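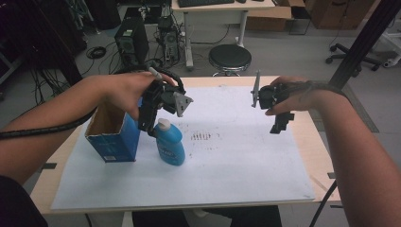
Two hand-held grippers over a paper-covered table, with a bottle and an open box.

The Brondanstead 10 Mile starts at 8:30 a.m. in April, and the elite men's list is the deepest the race has had. Ekow Issahaku returns as defending champion with a personal best of 46:48. Huw Jarman, second last year, has run 46:55. Behind them is Rodel Panganiban, a 28:20 track runner over 10,000 meters who has never raced 10 miles on the road.

The course is unchanged. It leaves the market square heading east, reaches the Beddoe bridge at two miles, and stays flat along the canal until just past five. From there it climbs 254 feet in a mile and a quarter to the water tower. The remaining distance is mostly downhill, apart from a short rise out of the underpass with 600 meters to go.

Most editions have been settled on the water tower climb. Issahaku's win followed the usual pattern. He passed five miles in 23:36 in a pack of seven, covered the sixth mile in 4:59, and had a lead of nine seconds by the top. Jarman closed to within four on the descent and got no nearer. His ninth mile, 4:24, was the fastest of the day by anyone in the field.

Jarman has trained differently this winter. His coach, Malcolm Marsden, cut the weekly volume from 110 miles to 95 and moved the long run onto hilly ground. One session, repeated every second week, was six times 1,200 meters uphill at threshold effort with a jog down for recovery. "He was always a good descender," Marsden said. "He was giving away too much before he got to use it."

Marsden would not predict a time. He expects the first half to be slower than last year if the wind is from the east, as it often is on the canal in spring. In that case nobody will want to lead, and the race will start at the foot of the hill.

Panganiban is harder to place. His 10,000 meters converts to something near 46:45 on a flat course, but track form has not always carried over here. He has spent five weeks at altitude and has raced once since coming down, a low-key 5K that he won in 13:52.

The women's race has a clearer favorite. Tegwen James has won twice and holds the course record of 52:59. She was 68th overall when she set it, and ran the last four miles with a group of club men who were useful company into a headwind. This year the women start 10 minutes ahead of the main field, so she will have no such help – a record set under the new arrangement will be listed separately as a women-only mark.

The team contest takes four to score on combined time. Narkex Harriers won by 59 seconds last year and bring back three of their scorers. Postum Road Club have added Panganiban to a squad that finished second.

Entries for the open race closed at 396. Number pickup is in the Corn Hall from 6:45 a.m., and the bag drop shuts at 8:10.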